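Tampo de mesa

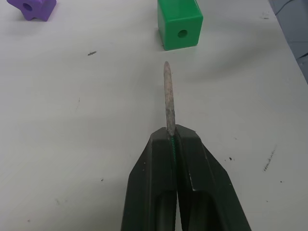
Tampo branco com ligeiras marcas na superfície.

O tampo de mesa é a peça horizontal superior de uma mesa, bancada ou secretária, sobre a qual se apoiam objetos e se realizam tarefas. Assenta numa estrutura de suporte, formada por pernas, cavaletes, um pé central ou um corpo de móvel, e pode ser fixo, amovível, rebatível ou extensível. Em português europeu o termo aplica-se também à face superior de aparadores, cómodas e móveis de cozinha.

Etimologia e terminologia

A palavra tampo está relacionada com tampa e designa, em sentido geral, uma peça plana que cobre ou fecha. Usa-se igualmente para as faces dos instrumentos de corda e para o fundo dos tonéis. No Brasil, o tampo de cozinha recebe com frequência o nome de bancada, embora esta palavra possa referir-se ao conjunto do móvel. Chama-se aba à parte rebatível de um tampo, e saia ou avental à régua vertical colocada por baixo da borda, que liga as pernas entre si e contraria a flexão.

História

Na Antiguidade egípcia, grega e romana fabricaram-se mesas de madeira, pedra e metal, muitas delas pequenas e destinadas a uma só pessoa. Entre os romanos foram apreciados os tampos de mármore e os de madeira de tuia, esta última trazida do Norte de África e vendida a preços elevados.

Durante a Idade Média europeia, a mesa de refeições era muitas vezes composta por tábuas soltas pousadas sobre cavaletes. Terminada a refeição, as tábuas podiam ser encostadas à parede e a sala ficava livre para outros usos. A mesa de estrutura permanente tornou-se mais comum nos séculos XVI e XVII, quando se difundiram também os tampos extensíveis, com folhas que deslizam por baixo da peça principal.

No século XVIII desenvolveram-se em França e em Inglaterra os tampos folheados e embutidos, com composições de madeiras de cores diferentes. A mecanização das serrações, no século seguinte, reduziu o custo do folheado. No século XX, o contraplacado, o aglomerado de partículas e os laminados decorativos permitiram produzir superfícies grandes e regulares sem depender da largura das tábuas disponíveis.

Materiais

Madeira maciça. É obtida pela colagem lateral de tábuas ou réguas. A madeira dilata e contrai com a humidade do ar, sobretudo no sentido perpendicular ao fio, pelo que a ligação à estrutura deve permitir algum movimento. Usam-se para isso grampos deslizantes, botões de madeira ou furos ovalizados.

Derivados de madeira. O aglomerado e o painel de fibras de média densidade são estáveis e económicos, mas absorvem água pelas bordas quando estas não estão seladas. Recebem geralmente um revestimento de folha de madeira, melamina ou laminado de alta pressão.

Pedra. O mármore é uma rocha calcária e reage com ácidos como o vinagre e o sumo de limão, que deixam manchas baças. O granito resiste melhor aos ácidos domésticos e aos riscos. Ambos são pesados e exigem suporte contínuo ou pouco espaçado.

Vidro. Emprega-se quase sempre vidro temperado, que ao partir se fragmenta em pedaços pequenos e pouco cortantes. O corte e a furação têm de ser feitos antes da têmpera.

Metal. O aço inoxidável predomina em cozinhas profissionais e em alguns laboratórios, por ser fácil de lavar e não absorver líquidos. Risca com facilidade, e os acabamentos escovados disfarçam parte desse desgaste.

Forma e dimensões

Os tampos mais correntes são retangulares, quadrados, redondos e ovais. Uma mesa quadrada de 90 centímetros de lado é uma medida habitual para quatro pessoas. Nas mesas redondas não há cabeceira e o espaço disponível para cada pessoa depende do perímetro; em diâmetros grandes, o centro deixa de estar ao alcance de quem se senta. A espessura varia com o material e com o vão. Um tampo fino pode parecer mais grosso se levar uma orla mais alta colada na borda - solução frequente no mobiliário de série.

Bordas

A borda é a zona mais exposta a pancadas. Na madeira maciça pode ser deixada em esquadria, boleada, chanfrada ou moldurada. Nos painéis revestidos aplica-se uma orla, de folha de madeira ou de material plástico, colada a quente. O descolamento da orla é uma das avarias mais comuns neste tipo de tampo, e a entrada de água por esse ponto provoca o inchamento do painel.

Acabamento e cor

A madeira pode ser tratada com óleo, cera ou verniz. Os óleos penetram nas fibras e permitem retoques localizados, enquanto os vernizes formam uma película mais resistente aos líquidos, cuja reparação obriga muitas vezes a lixar toda a superfície. As superfícies brilhantes tornam mais evidentes os riscos finos e as dedadas. As cores claras refletem mais luz e são frequentes em locais de trabalho, mas deixam ver com maior nitidez as manchas escuras e a sujidade miúda.

Desgaste e conservação

Os danos mais comuns são os riscos, as manchas, as queimaduras e o empeno. As marcas esbranquiçadas deixadas por recipientes quentes sobre verniz resultam, em muitos casos, de humidade retida na película. A limpeza corrente faz-se com um pano macio humedecido e detergente neutro, seguida de secagem. Os produtos abrasivos retiram o brilho aos laminados e podem tornar a superfície mais propensa a reter sujidade.

O empeno da madeira maciça é favorecido pela exposição desigual das duas faces à humidade. Por esse motivo, muitos fabricantes aplicam o mesmo acabamento na face superior e na inferior. Nos painéis folheados usa-se uma contraface - folha ou laminado colado do lado oculto - para equilibrar as tensões.

Ver também

Aparador
Bancada de trabalho
Cavalete
Folheado
Marchetaria
Mesa extensível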